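Ticket: Registration confirmations not sent for founder workshop (Walinwood session)
Queue: Event platform
Product: Drodomier Events
Priority: High
Status: Resolved, monitoring

Reported problem
Registrants for the Walinwood startup idea workshop complete checkout and see the success page, but no confirmation email arrives. The join link is only in that email, so affected people have no way into the session. The organizer, Zada, first noticed it on Thursday at 9:40 a.m. Payments are captured normally.

Environment
Production. Early-bird and standard ticket types both on sale. Attendee cap set to 2,000. Waitlist enabled. Mail goes out through the shared relay with Zada's own sender domain.

Log

9:55 a.m. Reproduced with a test registration on the standard ticket. Order created, no mail job in the queue. Early-bird test order sent its mail within a minute.

10:10 a.m. Compared the two ticket types. Early-bird uses the default confirmation template. Standard uses a custom template that was edited the evening before to add the speaker bio and the pre-work sheet on validating a business idea.

10:25 a.m. Worker log shows a render error on every standard order:
template render failed: unknown field "company_stage"
The field was on the old registration form and was removed when the form was shortened. The template still calls it in the greeting block.

10:30 a.m. Retry policy is 2 attempts, then the job is dropped. Dropped jobs do not raise an alert. This explains the empty queue.

10:50 a.m. Removed the field from the template, saved, and cleared the template cache. New test order on standard: mail delivered, join link opens the correct session.

11:15 a.m. Exported standard orders with no matching mail record. Roughly 600 orders. Checked the list for refunds and duplicates before resending.

11:40 a.m. Bulk resend started, throttled to stay under the relay limit.
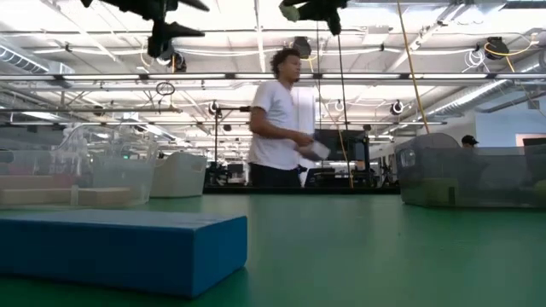

12:20 p.m. Resend finished. 2 addresses bounced, both with typos in the domain part. Sent to Zada for manual correction.

12:35 p.m. Calendar attachment checked in the resent mail. Start time and time zone match the event page.

Root cause
Custom template referenced a deleted form field. The editor preview fills missing fields with sample data, so the error did not show before publishing.

Follow-up
Template save should fail if a field is not on the current form. Request filed with the Drodomier platform team.
Add an alert for dropped mail jobs.
Check the Lytvynenko pitch clinic event, which was cloned from this one and has the same template. Open.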